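Talk notes — buying used headphones and looking after them
Bandell library, upstairs room, 10 minutes plus questions

Hi everyone, thanks for coming up all those stairs. I'm Carolina Amaral, I fix and resell headphones in my spare time, and Leonor has kindly told me to stop when she stands up.

(Wait for people to sit. Pass the first pair around.)

OK, so the pair going around is a set of Moreira closed-backs. I paid 70 dollars for them in July from a guy who was moving apartments. New, they were a lot more than I'd spend on anything I can sit on by accident. Put them on, wiggle the cable, tell me what you hear.

Most of you will get a crackle on the left side. That crackle knocked a big chunk off the price, and it's a dirty jack! I've left it dirty for tonight so you can hear it. A bit of contact cleaner on a cotton swab, plug in and out a few times, done.

So when you go to look at a used pair, bring your own cable. I can't say this enough. Bring your own cable and a song you know really well. Mine is a slow thing with just upright bass and a singer, and I've heard it so many times that my husband leaves the house.

(Ask: who has bought used before? Let a couple of people tell their story, but keep it moving.)

Things I check while the seller is standing there. Swap left and right on your head and see if the quiet side moves with the headphones or stays with your ear — if it stays with your ear, well, go see a doctor about earwax. Turn it up a little on a bass note and listen for a buzz. Could be a hair on the driver, could be a torn driver, and you can't tell which until you open it up, so pay as if it's torn. Push the headband out all the way on both sides. Fold them if they fold.

Pads. Flaky pads scare people off and they shouldn't. Do check that you can still buy them, though. I got caught with a pair of Temens, lovely sound, and the only pads I could find were 2 millimeters too small all the way around. I stretched them on with a spoon handle and a lot of bad words. They sound thin now. Thicker pads, thinner pads, different holes in the lining, it all changes the bass, and some people like that game. Amândio does, ask him afterward, he'll talk until they lock up.

(Show the old pads and the new pads. Don't drop the bag this time.)

Wireless ones, briefly. I mostly leave them alone. The battery is the thing that dies, and on a lot of them you have to peel glue to get at it. If you do buy a pair, ask to see them switched on from cold, without the charger, and keep them playing the whole time you're chatting.

Cleaning: a cloth that's barely damp for the outside, pads off first if they come off. Keep sprays away from the drivers.
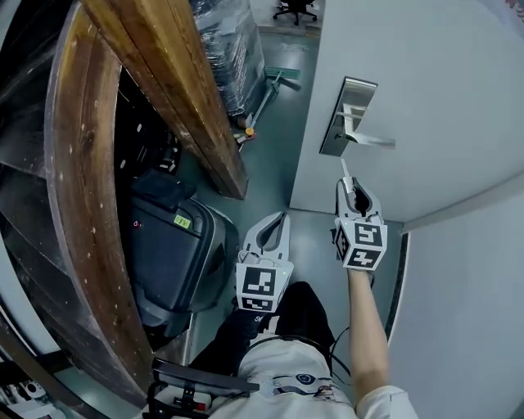 And storage, which gets one minute from me. A hook is fine, a drawer is fine, just don't wrap the cable tight around the ear cups, that bend right by the plug is where they go. Loose loops, about as wide as your hand.

Questions now. Leonor has the spare cables if anybody brought a pair they want to try.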